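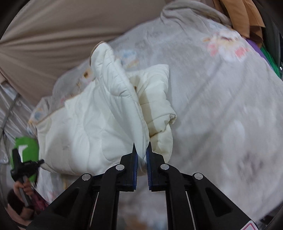 Womora (film)

2 min read

Womora is a low-budget comedy drama set in the made-up lakeside town of Baltusberg, and it's the one I get asked about more than any other entry on this site, so I've finally given it a proper rewrite. The last version was mostly me gushing. I'll try to stick to the facts this time, but no promises!

Background

The script was written by Eugeniusz Kwiatkowski, who until then had been known (if he was known at all) as a sitcom actor. He played the grumpy neighbor on Zapata for years and was pretty open about being tired of it. He told a local radio show that he'd started writing between takes, sitting on the fake porch, and that the neighbor's bathrobe had better lines than he did. When Zapata ended he turned down a spin-off and went looking for money to direct.

He found it at Foltumico, a tiny production company that had only made commercials and one very strange Christmas special. They gave him 15 shooting days. I've read that he asked for twice that, though I can't find where I read it, so take it with a grain of salt.

Plot

Womora is the name of a ferry, and the ferry doesn't run anymore. Two sisters inherit it from an uncle they never liked and have to decide whether to sell it for scrap or fix it up in time for the August regatta. That's pretty much the whole story. There's a long middle stretch where they just argue in the engine room, and I love it, but I know people who gave up right there. 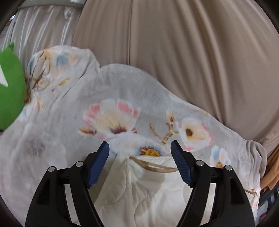
The ending is different depending on which cut you see. In the festival cut the ferry leaves the dock and we never find out who's steering. The streaming cut adds a short scene with the younger sister on the phone, and it clears things up more than I'd like.

Release

It opened on 16th February on a handful of screens and was gone in 2 weeks. The opening night crowd was 449 people across all theaters, a number Kwiatkowski later had printed on a T-shirt – he wore it to pretty much every interview after that. Streaming is where it really found its audience, mostly Zapata fans who came for the neighbor and were a bit confused that he's only in it for one scene, selling rope.

Reception

Reviews were mixed. Most critics liked the sisters and didn't like the music, which is wall-to-wall accordion. I've come around on the accordion. Kwiatkowski has said he's done with acting for good and is writing something else set in Baltusberg, but there's no title yet and Foltumico hasn't said a word about it.

Comments

ropeseller_fan: He's in two scenes! You can see him at the regatta, back row, green hat.

Marge T.: I gave up in the engine room, sorry. Might try again now.

deckhand: Is the festival cut available anywhere? I've only ever seen the phone call one.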